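Wolemlow Community Help
Personal Care and Accessories > Hair > Barrettes and Clips

Metal barrette slides out of fine hair by midday. Is there a correct way to prepare the hair?

Posted by Gobnait McGrath
17 Jan 2024
Viewed 2,021 times

I would be grateful for advice on the use of a large metal barrette in fine, straight hair. The barrette is the Stukadetti model with the curved back and the removable tension bar. I wear it at the back of the head, holding the top half of my hair, and I am required to look neat at a reception desk for the full working day.

The clasp closes without difficulty. Within a few hours, however, the barrette has moved down several inches, and the shorter pieces at the sides have come free. I have tried fastening it more tightly to the scalp, but this causes soreness behind the ears. I have also tried hair spray applied after the barrette is closed, with no improvement that I could notice.

My hair falls just below the shoulder and was last cut in September. It is washed every morning. I do not wish to change to an elastic, as these leave a crease that remains for the rest of the day. Please advise whether the fault lies with the barrette or with my method.

Replies are shown in order of helpful votes.

Egan
Member, 1,552 posts

The usual reason for this complaint is that the barrette is too deep for the amount of hair placed in it. A curved back is made for thick hair. In fine hair there is an empty space between the bar and the clasp, and the weight of the metal draws the whole piece downward. I would suggest the following before purchasing a replacement.

Check the tension bar. Open the clasp and look for the thin bowed strip in the center. It should be seated under the small hooks at both ends. If it has been removed or has gone flat, the barrette will not grip fine hair at any time of day.

Prepare the section. Take the hair you intend to fasten and lift it straight up from the crown. Comb it lightly toward the scalp on the underside only, using three or four short strokes. Smooth the top layer over it with a soft brush.

Use product before closing, not after. Spray a small amount of dry texture spray on the combed section and on the inside of the clasp. Allow it to dry fully. Spray applied over a closed barrette reaches only the outer hair and adds nothing to the hold.
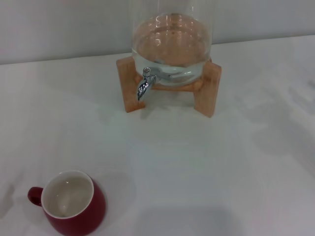 Make an anchor. Cross two plain bobby pins flat against the scalp where the barrette will sit, with the wavy side facing down. Close the barrette over the crossed pins so that the lower arm of the clasp passes beneath them. The pins carry the weight and the barrette may be worn more loosely. This should also relieve the soreness you describe.

Reduce the section if necessary. Hair taken from too far forward pulls against the clasp each time the head is turned. Begin the section at the top of the ear and leave the front pieces out, or secure them separately with a small flat clip.

If you are able to wash your hair in the evening instead of the morning, I recommend doing so. Freshly washed fine hair is the most difficult to hold – conditioner near the roots makes it more difficult still.

Helpful votes: 833

Jomus
Member, 10 posts

I had the same barrette and returned it. It is heavy. A small claw clip has worked better for me, although I understand that is not what was asked.

Gobnait McGrath
Original poster

Thank you both for your replies. On inspection, the tension bar was hooked at one end only. I have reseated it and used the crossed pins as directed, and the barrette remained in place through the afternoon. One of the side pieces still came loose, and I will try the smaller section next.

I have one further point for Egan. The texture spray leaves a dull film on the inside of the clasp. Please confirm whether this may be wiped off with rubbing alcohol, or whether that would harm the finish.

Egan
Member, 1,552 posts

A cloth dampened with warm water and a drop of dish soap is sufficient. Dry the hinge well afterward. I would avoid alcohol on any part that is painted or lacquered – on bare metal I have used it without trouble.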